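Wirby Workshop Forum > Furniture and Fittings > Gas lift sinking, replace cylinder or whole chair?

culldale_rob
Posted Mar 8, 2019
I have two task chairs in a small drafting office. Both sink under load. The first drops the full stroke over a morning, the second loses an inch or so by lunch. Frames, foam and casters are fine. The seller wants more for a service visit than I paid for either chair. Has anyone here changed the cylinder at home, and is it worth doing on a chair this age? I have a vise, a 20 oz hammer, a pipe wrench and a drill press.

o_dauda
Yes, it's worth doing. The cylinder is held by two tapers, one in the base hub and one in the seat mechanism. There are no threads and no glue. Your weight seats the tapers, and years of it seat them very well.

Order of work:
Turn the chair over and pull the casters.
Remove the retaining clip at the bottom of the hub, if there is one. Some cylinders have it, some don't.
Drive the column out of the base by hitting the outer rim at the bottom. Stay off the center pin.
Pull the base away, then work on the seat end.

The seat end is the hard one. Put penetrating oil on the joint the night before.

Oluwaseun Dauda

mortise51
I disagree with the hammer for the seat end. The mechanism plate is thin pressed steel on most of these and it bends before the taper lets go. Use a pipe wrench on the column with the seat clamped down, and turn. A taper gives up under twist at much lower force than under impact. You will mark the column, but you are throwing it out.

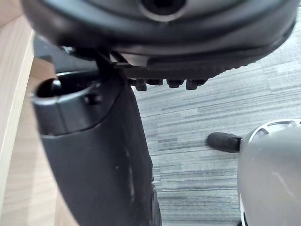 Before you order, measure three things: the outside diameter of the column where it enters the base, the stroke, and the length of the exposed taper at the top. Most office chairs use the same diameter, so people skip the first one and then find they have a drafting stool cylinder that puts the seat at elbow height. Write the numbers on tape and stick it to the old part.

culldale_rob
Diameter matches the usual size on both. Stroke is different between the two, which I did not expect. They were bought together.

rrajan
I repaired seating for a school district for 8 years. A few points.

1. The pipe wrench method works, but not on a column with a plastic cover bonded to it. Slide the cover up first. If it won't slide, slit it.
2. Never drill, cut or heat the cylinder. It holds gas under pressure and stays charged even when it sinks. A leak past the inner seal lets the seat down without emptying the tube.
3. Wipe both tapers dry before assembly. Oil left on them will let the new column creep.

Raghavendra Rajan

mortise51
Agree on 2 and 3. On 1, I have turned out plenty of covered columns with a strap wrench and never slit a cover.

rrajan
A strap wrench slipped on every one I tried after the first year of use. Your chairs may have had lighter users.

usman_t
Cheaper option: if the seat height never changes, fit a split collar on the inner rod and leave the old cylinder in. I used an Arkach collar set, part 528, on a Usman bench stool last June and it hasn't moved. You lose the height adjustment. Swivel is unaffected.

o_dauda
A collar is fine for one user at one desk. In a shared office I would replace the part. The collar also carries the full load on its lower edge, so check that the top of the outer tube is square – some are rolled over and the collar will sit crooked.

culldale_rob
Plan is a new cylinder for the worse chair and a collar on the other, which only I use. Oil is on the first one now. Does the replacement need to be pressed in, or is sitting on it enough?

mortise51
Sit on it. Full weight, a few times, at the top of the stroke. Put the retaining clip back first if yours had one.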